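Flirlow Releases Trotden Suture Pad for Instrument Practice

October 2018

Flirlow today announced general availability of the Trotden suture pad, a synthetic soft-tissue pad for suturing practice with wristed surgical instruments. The pad is intended for skills labs, residency programs and equipment training rooms. It is not a medical device and is not for use in patient care.

The Trotden pad is molded in one piece and supplied uncut. The user makes the incision to the length and depth called for by the exercise. The surface has a fine crease texture and a light sheen under an endoscope lamp, so that glare and shadow have to be managed during needle placement much as they are in the operating room. Red stage fluid, sold separately, can be applied to the cut before or during an exercise.

The material was developed with Van Hecke, which also molds the production pads. The April pilot batch consisted of 800 pads. Test users placed and tied 3,214 stitches in that batch, and 421 of these were recorded as tearing through at the wound edge. Most of the torn stitches had been placed too close to the cut. The formula was then changed to raise tear resistance at the margin, and the production pad uses the revised formula.

"Our first samples were too forgiving," said Chaltu Endale, product manager for training materials at Flirlow. "A stitch with a poor bite would hold anyway, and the trainee learned nothing from it. We wanted the edge to hold a correct bite and show a bad one."

The pad can be used for interrupted stitches, running stitches and knot tying. Flirlow recommends starting at one end of the cut and closing toward the other, keeping the open part in view. Thread should be drawn through in line with the bite. Pads may be recut on the reverse side.

Press images: suturing exercise on a soft-tissue pad.
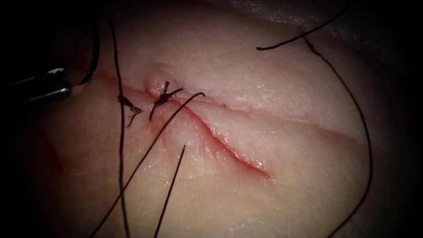
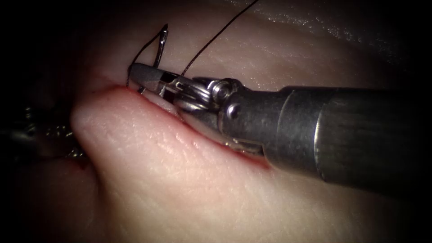
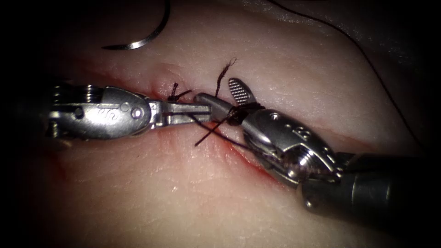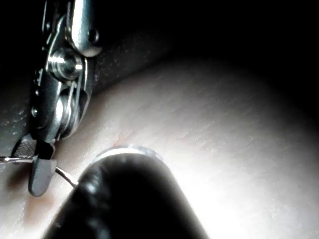
Specifications and Handling

Shore hardness is listed on the data sheet supplied with each carton. Store pads flat, in the original sleeve, away from direct sunlight. Do not stack unsleeved pads. Rinse off stage fluid with cool water within the hour and blot with a lint-free cloth. Alcohol wipes will dull the surface and should not be used. Needles and thread are not included.

Availability

The Trotden pad ships in cartons of 70 and is available now from Flirlow and through its distributor, Zemlow. Teaching programs may request a single sleeved pad for evaluation before ordering. Orders for the pilot version will be filled with the production version at no added charge.

About Flirlow

Flirlow makes practice materials for surgical skills training, including suture pads, vessel strips and stage fluids.

Media contact: Chaltu Endale, Flirlow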